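Projektbericht Wahlmodul Humanoide Robotik, Gruppe Zedo

Der Fehler, der uns den halben Januar gekostet hat

Eigentlich sollte dieser Bericht vom Greifen handeln. Unser Humanoide, im Labor nur Zedo genannt, sollte lernen, flache Gegenstände vom Tisch aufzunehmen, und die ersten Wochen liefen wirklich gut. Dann kam der Nachmittag, an dem die rechte Hand mitten in der Bewegung aufging und der Arm Richtung Tischplatte sackte. Passiert ist zum Glück nichts, außer dass uns allen kurz das Herz stehen blieb. Im Rückblick war es der spannendste Teil des ganzen Semesters!

Was passiert ist

Wir fuhren eine Standardbahn: Hand über die Ablagefläche, absenken, schließen, anheben. Beim 34. Durchlauf blieb die Hand über der Platte stehen, die Finger spreizten sich bis zum Anschlag, und das Handgelenk verlor die Haltekraft. Josée Fraser stand am Not-Halt und hat sofort gedrückt. Im Log sah man danach nur eine einzige Zeile, »hand timeout«, und darunter ganz brav weiterlaufende Positionswerte. Die Steuerung dachte also, alles sei in Ordnung.

Unser erster Verdacht war die Mechanik. Wir haben den Unterarm geöffnet, Stecker gezogen, wieder gesteckt, gewackelt und gemessen. Nichts. Der zweite Verdacht war die Bahnplanung, weil wir am Vortag auf die neue Version von Farnometti umgestellt hatten (das ist unser selbst geschriebener Planer, der Name stammt aus einer sehr langen Nacht). Auch mit der alten Version trat der Fehler wieder auf, nur später.

Die Suche

Also haben wir angefangen, den Fehler gezielt zu provozieren. Immer dieselbe Bewegung, immer dieselbe Stelle über dem Tisch, Hand auf, Hand zu, dazu das komplette Busprotokoll. Das klingt stumpf, hat aber richtig Spaß gemacht, vor allem, als sich die ersten Muster zeigten: Der Aussetzer kam nie beim Schließen, immer nur beim schnellen Öffnen.

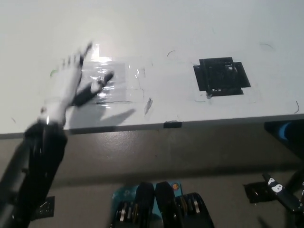

In den Aufzeichnungen fanden wir dann kurze Lücken. Normalerweise meldet sich die Hand alle 2 Millisekunden. Kurz vor jedem Ausfall wurden daraus 40, und genau dann übernahm der Handcontroller seine eigene Notfallroutine: Finger öffnen, Gelenk freigeben. Für eine Hand, die vielleicht jemanden einklemmt, ist das eine gute Idee. Für eine Hand an einem ausgestreckten Arm ist es eine ziemlich schlechte.

Die Ursache der Lücken war fast peinlich einfach. Unser Norkell-Modul, das die Sensordaten sammelt, schrieb seine Logdatei im selben Thread, der auch die Nachrichten an die Hand verschickt. Solange die Datei klein blieb, fiel das nicht auf. Bei mehr als 2.000 Einträgen im Puffer wurde alles auf einmal auf die Platte geschrieben, und so lange wartete die Hand eben. Beim schnellen Öffnen kommen besonders viele Sensorwerte zusammen, daher das Muster.

Was wir geändert haben

Das Logging läuft jetzt in einem eigenen Prozess. Außerdem hält das Handgelenk bei einem Timeout seine Position, und der Arm bremst kontrolliert ab, statt weiterzufahren. Die Überwachung dafür heißt bei uns MacLeod und sitzt bewusst außerhalb des Planers. Sobald eine Nachricht ausbleibt, stoppt sie die Bahn und zeigt den Fehler groß auf dem Bedienrechner an.

Dazu kommen neue Regeln für den Versuchsbetrieb. Eine Person bleibt während jeder Bewegung am Not-Halt und macht in dieser Zeit nichts anderes, auch keine Notizen. In den Arbeitsbereich greift man erst, wenn der Arm in Ruhelage ist und die Freigabe laut angesagt wurde. Das mit dem Ansagen fanden wir anfangs albern, inzwischen macht es jeder von uns automatisch.

Offene Punkte

Der alte Fehler ist in unserer Testreihe nicht mehr aufgetreten. Die Überwachung haben wir geprüft, indem wir die Verbindung zur Hand per Software unterbrochen haben; der Arm hielt jedes Mal an. Noch nicht getestet ist der Fall, dass beide Hände gleichzeitig ausfallen. Auch ein Spannungseinbruch während der Bewegung fehlt noch auf der Liste. Beides möchten wir der nächsten Gruppe übergeben, zusammen mit den Busprotokollen und dem Skript, das die Lücken sucht. Das Greifen flacher Teile kommt dann hoffentlich auch wieder dran, wir hätten da noch jede Menge Ideen!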